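Cold wash, again

Tue 21 August

My power company sent another letter telling me to wash at cold. It came with a bar chart. The bar for hot was red and very tall, the bar for cold was green and very short, and neither one had a number on it. I have been getting versions of this letter for years, and every time I wonder who signs off on a chart with no numbers.

So I spent the summer keeping track, in a small and stubborn way. I borrowed a plug-in meter from the library in Githam, put it between the wall and the washer, and wrote down what every load used. I have a front loader that heats its own water, so the meter catches the heating too. If yours takes hot water from the tank in the basement, none of this will work for you and you will have to do something clever with the gas bill.

First, the part where the letter is right. Heating the water is most of what the machine does with electricity. Turning the drum costs very little. Dropping from hot to cold made a difference I could see on the meter every time, and I won't pretend otherwise. I saved money. I did not save the kind of money that goes with a tall red bar. My notebook has 231 lines in it now and if I had to live on the savings I would be eating toast.

The part I don't buy is "with no difference in cleaning." Says who? The detergent makers say it, and they have a cold-water product on the shelf at a higher price than the one next to it. I bought the Sternico stuff because it had the boldest claim on the bottle, "up to 80% less residue." Less residue than what? The small print on the back says compared with water alone. I would hope so! Somebody was paid to test soap against no soap and then put the result on the front in yellow letters.

I wrote to them and asked what was in the test load. I got a polite reply with a case number, 3813, and a link to the page I had just told them I'd read.

For what it's worth, T-shirts came out fine. Sheets came out fine. Anything that had only been worn and sweated in a bit came out fine, and I'd guess that is most of what most people wash. Kitchen towels did not come out fine. Bacon fat does not care about your green bar. After a month of cold washing mine had a smell when they got damp, that old-sponge smell, and two hot washes in a row got rid of it. I have since read people online saying the answer is vinegar, or baking soda, or both together, which as far as I remember from school gets you fizzy salt water.

Then there is the machine itself. The Fovetance manual tells you to run an empty hot cycle every so often to keep the drum and the hoses clean. It tells you this on one page, and on another page it recommends cold for everyday use. I don't think those two pages have met. If you do all your washing cold and then run a hot cycle with nothing in it, you are heating a drum of water for no clothes. Put the towels in! That is a hot cycle that does two jobs, and I can't find the sentence in the manual that says so.

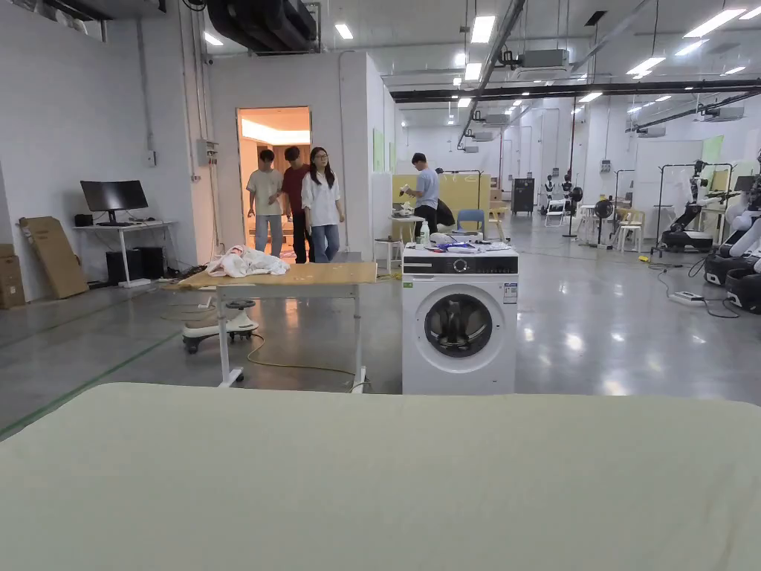
I also have doubts about the labels they stick on these things in the store. They are useful for comparing one machine with another, I'll give them that. But the test is a set of programs run in a set way, and my habits are different. I stuff the drum on Sundays and run half a load when I'm out of socks. I use the quick cycle when I shouldn't. My own figures wandered all over the place depending on how full the drum was, and load size mattered more over the summer than I had expected. Two half loads on cold were a worse deal than one full load on warm, at least on my machine. The letter doesn't mention load size at all. Maybe it doesn't make a good bar chart.

What I do now is boring. Clothes go in cold, full drum. Towels, dishcloths and anything from a sick bed go in hot. I use about half the detergent it says on the cap, and I've noticed no change from that either way. I'm going back to the cheap powder when the Sternico runs out.

The meter is due back at the library on Friday. I want to put it on the dehumidifier for a couple of days first, as I have suspicions there too. The next letter usually comes in November, and I'd like to have that notebook filled in before it does.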